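Light and Seating in a Shared Study Room under a Curved Roof
Project report, Interior Studies, second year
Group: Setareh Ansari, Jong-dae Bae, Dirk Wunderlich
Tutor: Hamidreza Moradi

1. Why we chose this room

Our task was to choose a room which was not built for studying but is used for studying now, and to find out how people use it. We proposed the upper floor of the Mirzaei building. All three of us had been working there in the evenings already, so we knew it a little, but we had never asked ourselves why we always went to the same places.

The building was a store for garden goods before the school rented it. The upper floor was kept open and tables were put in. There was no architect for this change, as far as we could learn. Farzad Jalali, who manages the room bookings, told us that the tables came from another site which was closing, and that they were simply placed where they fitted on the first day. Most of them have not moved very far from there.

We wanted to answer two questions. First, which places do people choose when they are free to choose? Second, has the choice more to do with the light, or with what a person has behind and beside them when sitting?

2. How we worked

We visited the room during September, in the morning, at two in the afternoon and again after seven in the evening. Each visit lasted 30 minutes. One of us drew a simple plan and marked every person who was sitting, and the other two measured the light on the table tops with a small meter which we borrowed from the lighting workshop. It is an older Esorov meter and it reacts slowly, so we waited until the number stopped moving before writing it down.

We also gave out a short paper with 4 questions. We received 23 papers back. Some people wrote only one word for each answer, but others used the back side also, and these were the most useful for us.

At first we planned to draw the full section of the roof. Dirk spent two evenings on it and then we decided together to leave it out. The curve is difficult to measure from the floor and we had no permission to use the ladder.

3. The light

In the evening the room depends completely on the electric light. The long fluorescent fixtures follow the ceiling, and because the ceiling is an arch, they do not all hang at the same height. A table which is close to a low fixture gets strong light from one side, and the writing hand makes a shadow on the paper. Jong-dae is left-handed and noticed this before the two of us did.

The highest value we measured on a table was 440 lux. We expected that this table would be the most popular one, but on our evening visits it was often the last to be taken. In the answers, two people called the light there "hard" and one wrote that the laptop screen looks grey.

The ribs of the ceiling also have an effect, which we had not thought about. The white surface gives back a lot of light, but it is not even, and there are soft stripes when one looks up. Nobody complained about it in the papers. Setareh finds it pleasant and Dirk does not, so we write here only that it exists.

4. The seating

In the answers, many people said that they like to have "something" near them, and when we asked further, this something was nearly always a wall. The brick wall side was full first on almost every visit. People sit at the long tables there also when the places in the middle are completely free.

We think there are several reasons together. The brick looks warmer than the white panels. It is also a useful wall, as sheets can be taped on it, and a group can stand in front of them and discuss. One answer said: "I can leave my thinking on the wall and come back to it." We liked this sentence very much, and it changed our proposal later.

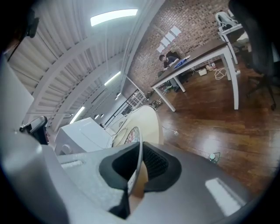
The side with the railing is another matter. We were told that in the first year there were tables along it, but people pulled them away little by little, and now it is more a place to walk and to put things down. When we tried working close to the railing ourselves, we felt not quite safe, although the railing is strong. One sees the openings between the thin bars from the corner of the eye, and it takes attention. Our measured light there was good. So for the second question, we would say that the surroundings of the seat are stronger than the light, at least in this room.

5. Our proposal

We do not propose new furniture. The tables with the dark tops and white legs are in good condition and people like their length. We propose these changes:

The tables in the middle should be turned by a quarter, so that the light comes along the table and the shadow of the hand becomes smaller.

A low shelf should stand before the railing, about the height of the seat back. It gives a closed feeling and could take the things which are now on the floor. We asked Gomar for a price for a simple shelf on wheels, but we had no answer before we finished the report.

The free part of the brick wall should get a thin rail for hanging paper. The tape does not hold long on the mortar.

6. What we would do differently

We should have made the questions shorter and the visits longer. Our second question used the word "enclosure" and several people did not understand it, which is our fault. We also did not visit in winter, when the daylight is gone much earlier, and the results would probably look different then.

Mr Moradi suggested in the middle discussion that we should turn one table for a trial and observe it. We did this for a single evening only. Two people sat down at it and stayed until closing, but from one evening we cannot say very much. The drawings and the plan of each visit are in the folder at the workshop desk, together with the filled papers.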